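보낸 날짜: 2021년 9월 2일 목요일
받는 곳: Lurkik 목재마감 메일링 리스트
제목: Re: 소나무 상판 하드왁스 오일, 2차 도포 간격과 연마 입도

> 소나무 집성 상판 두 장에 Cerno 하드왁스 오일을 올렸습니다.
> 1차 도포 후 17시간 뒤에 2차를 올렸는데, 한쪽 상판만 나이테의
> 춘재 부분이 얼룩처럼 진하게 남았습니다. 연마는 두 장 모두
> 280방에서 끝냈습니다. 나무를 살 때 로트는 같았습니다.
> 질문은 두 가지입니다.
> 1) 도포 간격이 짧아서 생긴 문제로 봐야 합니까.
> 2) 다시 갈아낸다면 어느 입도부터 시작하는 것이 맞습니까.
> 원래의 밝은 색을 최대한 유지하고 싶습니다.

1)번부터 답합니다. 간격이 원인일 가능성은 낮다고 봅니다. 간격이 부족하면 보통 표면이 끈적이거나 광이 고르지 않게 나오고, 춘재만 골라서 진해지지는 않습니다. 적어 주신 증상은 흡수량 차이에 가깝습니다. 춘재는 밀도가 낮아서 같은 양을 발라도 오일을 더 먹습니다. 두 장 모두 280방에서 끝냈다고 하셨는데, 그 앞 단계가 같았는지 확인해 보시기 바랍니다. 앞 단계를 건너뛴 상판은 만졌을 때 매끈해도 춘재 쪽에 거친 연마 자국이 남고, 오일은 그 자국을 따라 들어갑니다.

로트가 같다는 점은 큰 의미가 없습니다. 집성판은 층재마다 원목이 다르고, 같은 판 안에서도 판목과 정목이 섞입니다. 두 장을 나란히 놓고 마구리를 보면 나이테 각도가 다를 것입니다.

2)번. 이미 경화된 도막이면 120방에서 시작해 180, 240 순으로 올리고 거기서 멈추는 편이 낫습니다. 소나무에서 280까지 올리면 추재만 눌려서 광이 나고 흡수 차이가 더 벌어지는 경우가 있습니다. 송진이 나오는 판이면 사포를 자주 바꿔야 합니다. 막힌 사포로 계속 밀면 열 때문에 송진이 표면에 번지고, 그 부분은 오일이 먹지 않습니다.

색 유지에 대해서는 기대치를 조금 낮추셔야 합니다. 투명 오일은 무색이어도 젖은 나무색을 냅니다. 밝은 톤이 우선이면 Primen 계열의 백색 안료가 소량 들어간 제품을 1차에만 쓰고, 2차는 투명으로 덮는 방법이 있습니다. 1차와 2차를 모두 백색으로 하면 옹이 주변이 뿌옇게 뜹니다. 참고로 밝은 소나무 상판과 옅은 색 나무 표면 사진을 붙입니다.

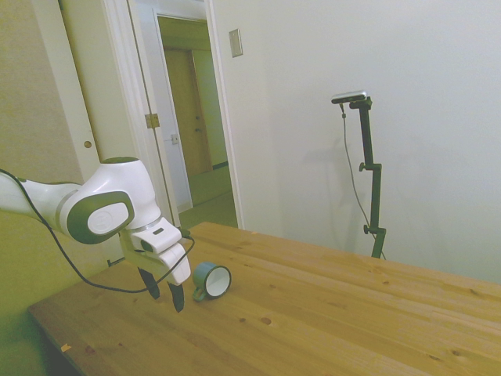
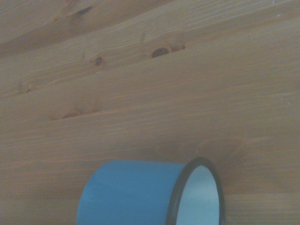 첨부 1, 2: 밝은 톤의 나무 표면. 첫 번째가 소나무 상판.

화면상의 색은 조명과 화이트밸런스에 따라 달라지므로 색 견본으로 쓰지는 마십시오. 견본은 같은 판에서 잘라 낸 자투리에 직접 발라서 만드는 것이 유일하게 믿을 만한 방법입니다. 자투리도 본판과 같은 입도까지 연마해야 비교가 됩니다.

도포량은 부피로 재지 말고 무게로 재십시오. 저는 통과 패드를 함께 저울에 올려 놓고 도포 전후의 차이를 적습니다. 두 장의 면적이 같은데 무게 차이가 크게 나면 흡수 쪽 문제이고, 무게가 비슷한데 색만 다르면 나무 자체의 색 차이이거나 닦아내는 시점의 문제입니다. 후자라면 갈아내도 같은 결과가 나옵니다.

저희 작업실의 지난 3월 기록을 보니 길이 700mm 소나무판 2장에 같은 오일을 올렸을 때도 한 장이 눈에 띄게 진했습니다. 그때는 180방을 빼먹은 쪽이 진했고, 120방부터 다시 갈아서 해결했습니다. 표본이 2장이므로 그 이상의 의미는 두지 않겠습니다.

Georgiou 패드를 쓰신다면 흰색으로 닦으십시오. 색이 있는 패드는 연질 수종에서 미세하게 색이 묻는 일이 있습니다. 오일이 묻은 천과 패드는 펼쳐서 말리거나 물에 담가 두어야 합니다. 뭉쳐 두면 자연발화 위험이 있습니다.

마구리 사진과 앞 단계 입도를 올려 주시면 다시 보겠습니다. 경화에 며칠을 두었는지도 같이 적어 주십시오.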